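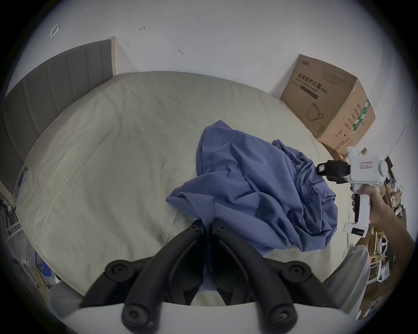

# Choosing grasp points on crumpled cloth: project report

Teodor Backlund, with the Shimada group

## What the project was for

The group already had a folding planner, Jenow, which takes a cloth lying flat and works out a sequence of folds. It needs to know where the corners are. When the cloth starts as a heap, most corners are hidden and the planner exits with an error. My task was to write the step before it: look at a heap, pick a point to grasp, and say which of the two grippers should take it.

## Data

All training data came from hand-held grippers used on ordinary beds and tables. We recorded 1,020 episodes. Each one starts with a heaped cloth on a sheet or tabletop and stops when the person lets go for the last time. Cloths were plain colored, and most lay on a surface of a clearly different color, such as blue on cream. I threw out episodes where the two camera streams had drifted apart in time by more than 80 ms. The check is in `tools/sync_check.py` and should be run before anything else.

Labels were made from the gripper width signal. When the width drops and stays low, I take the fingertip position at that moment as the grasp point and project it back into earlier images from the same episode. This gives several labeled images per grasp without any drawing by hand. The projection is poor when the cloth moves before the fingers close, and I did not find a good fix for that.

## Model

The network takes one image and outputs a heat map over pixels plus a left/right score. I started with a version that also predicted the pull direction. It trained slowly and the directions were close to random on held-out rooms, so I dropped it and used a fixed upward lift.

Two changes helped the most:

- Masking out the gripper fingers in the input. Before this, the heat map often peaked right between the fingertips wherever they were, including over bare sheet.
- Splitting train and test by room. The first split was by episode, and the scores looked much better than they should have.

## Connecting it to the planner

The code runs as a small service called Bendau. Jenow sends it an image and gets back a pixel, a side and a confidence. If the confidence is below the threshold in `config/bendau.yaml`, Jenow asks for a new image and tries again, up to a limit of 17 attempts. I set that limit high for testing and it should be lowered.

The replay tool steps through a recorded episode and shows the predicted point next to the labeled one. I used it more than any of the plots.

## Results and problems

Predictions are good when a corner hangs free of the heap. They are weaker on tall heaps with every edge tucked under. In those cases the model tends to choose the peak, which is a safe place to lift but does little to open the cloth.

Sheet wrinkles are the other problem. On a creased sheet the model sometimes marks a fold in the sheet itself. Adding more bed episodes reduced this but did not remove it. A cloth mask as a second input would be my next attempt.

## Left to do

- Test on patterned cloth
- Move the labels to the Balport storage format
- Put the pull direction back, using short image sequences as input
- Write unit tests for the projection code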